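Newsletter Arbeitssicherheit und Automation
28.12.18

Neue Hausregeln für Greifversuche am Tisch

Ab Januar gilt am Standort Tundville eine überarbeitete Fassung der Hausregeln für Greifversuche mit Alltagsgegenständen. Sie ersetzt die Fassung vom April und ist für alle Arbeitsplätze verbindlich, an denen ein Roboterarm mit Zweifingergreifer und Handgelenkkamera betrieben wird. Die Regeln umfassen jetzt 13 Punkte auf zwei Seiten. Die alte Fassung war deutlich länger und wurde an den Plätzen kaum gelesen.

Anlass war die Auswertung der Versuchsprotokolle aus dem Projekt Pasaribu. Von 922 durchgesehenen Protokollen waren 234 unvollständig. Meist fehlte die Angabe, welche Gegenstände zu Beginn auf dem Tisch lagen, in einigen Fällen auch die eingestellte Greifkraft. Solche Durchläufe lassen sich später nicht wiederholen und werden künftig nicht mehr in die Auswertung übernommen.

Für die Unterlage gilt: einfarbig, matt, ohne Falten, vor Schichtbeginn abgebürstet. Schwarze Matten sind weiterhin zugelassen, müssen aber häufiger gereinigt werden, weil man Fusseln auf ihnen im Kamerabild sofort sieht. Glänzende Oberflächen an den Gegenständen selbst sind erlaubt und erwünscht. Sie sind im Protokoll mit dem Kürzel G zu vermerken, ebenso helle Lichtreflexe in Schalen und Schüsseln.

Behälter stehen mit der Öffnung nach oben. Was in einem Korb liegt, wird gesondert aufgeführt, auch wenn es im Durchlauf nicht gegriffen werden soll. Bedruckte Schachteln dürfen in beliebiger Richtung liegen. Ihre Lage wird vom Kamerabild aus angegeben, also zum Beispiel »Schrift auf dem Kopf«.

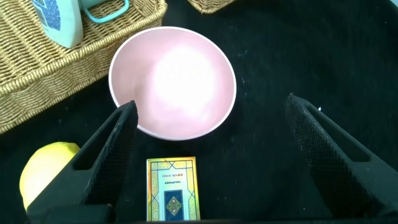
Blick der Handgelenkkamera: rosa Schale, Zitrone und Kartenschachtel auf schwarzer Unterlage, oben links ein Flechtkorb.

Beim Greifer wurden zwei Punkte neu aufgenommen. Die Griffflächen der Finger werden jeden Morgen auf Abrieb und Rückstände geprüft, nach Versuchen mit Obst zusätzlich zwischen den Durchläufen. Nach 2.000 Greifvorgängen werden die Finger paarweise getauscht, auch wenn nur einer Verschleiß zeigt. Der Tausch wird im Gerätebuch eingetragen.

Unverändert bleibt die Regel zum Eingreifen von Hand. Wer einen Gegenstand umlegen oder entfernen will, hält den Arm zuerst an, wartet auf die Stillstandsanzeige und fasst erst dann in den Arbeitsbereich. Das gilt auch bei reduzierter Geschwindigkeit. Ein geöffneter Greifer ist kein Zeichen dafür, dass der Arm steht.

Lebensmittel werden nach Schichtende vom Tisch genommen und nicht mehr verzehrt.

Der Standort Stirside übernimmt die Regeln zum gleichen Termin. Für die Plätze bei Dovier läuft noch die Abstimmung zu den Reinigungsintervallen, bis dahin gilt dort die Fassung vom April weiter. Der Aushang liegt ab der ersten Januarwoche an den Ausgabestellen bereit. Alte Exemplare bitte abnehmen und entsorgen.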